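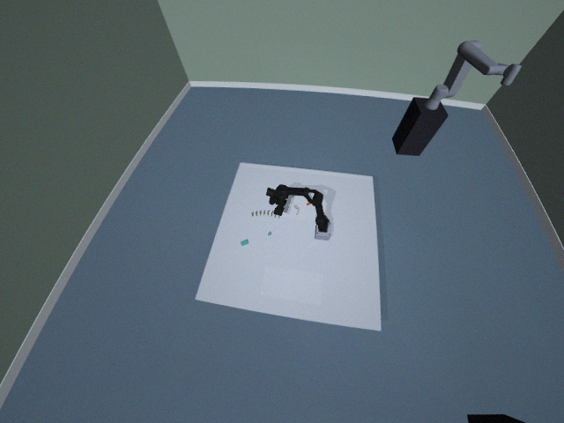 Dallesari Storage Building, Unit 2
Monthly Interior Safety Checklist
Inspector: Vinh Đoàn
Date of inspection: 17 May 2020
Previous inspection: March

Ratings: S = satisfactory, R = repair needed, M = monitor, N/A = does not apply

1. Exits and aisles

1.1 Main exit door opens fully from inside without a key: S
1.2 Side exit door opens fully from inside without a key: R
Comment: Door binds on the threshold at the latch side. Opens with a hard push. Plane the bottom edge or reset the upper hinge. Item was rated M in March.
1.3 Aisles clear to marked width: S
1.4 Exit signs lit: S
1.5 Emergency lights come on with test button: R
Comment: Unit over the side exit went dim before the end of the test. Replace battery. Other units held.

2. Fire protection

2.1 Extinguishers mounted, pins and seals in place: S
2.2 Extinguisher gauges in the green: S
2.3 Monthly tags initialed: R
Comment: April initials missing on the tag by the loading door. Do not backfill. Leave blank and initial for May only.
2.4 Sprinkler heads free of paint and dust: S
2.5 Clearance below sprinkler heads: M
Comment: Top row of cartons in the Từ bay is close to the limit. Tenant told to keep the stack one carton lower.

3. Electrical

3.1 Panel doors closed, labeled, and clear in front: R
Comment: Two hand trucks parked in front of the panel. Moved during inspection. Floor tape is worn through and should be replaced.
3.2 No extension cords in permanent use: R
Comment: Cord feeding the Sulance dehumidifier runs under a mat. Unplugged and tagged. Needs its own outlet.
3.3 Outlet covers intact: S
3.4 Ground fault outlets trip and reset: S

4. Racks and floor

4.1 Load plates posted and readable: M
Comment: Plate on rack 7 reads 2000 lb per level. The first digit is fading. Order a new plate from Rirar.
4.2 Uprights plumb, no dents or torn metal: S
4.3 Anchor bolts in place and tight: R
Comment: One bolt loose on rack 7, aisle side. Lower level unloaded until it is reset.
4.4 Floor free of spills, cracks and trip points: S

5. Water and heat

5.1 No leaks at pipes, valves or drains: S
5.2 Water heater outlet temperature: M
Comment: Read 140 F at the utility sink. Mixing valve may be stuck. Post a hot water notice and have the valve checked.
5.3 Relief valve discharge pipe clear: S
5.4 Unit heaters: N/A
Comment: Off for the season. Gas valves closed.

Open items carried to next inspection: 1.2, 1.5, 2.5, 3.1 (tape), 3.2, 4.1, 4.3, 5.2

Items 3.2 and 4.3 are to be closed first. Send the completed work slips to V. Đoàn with the item number written at the top.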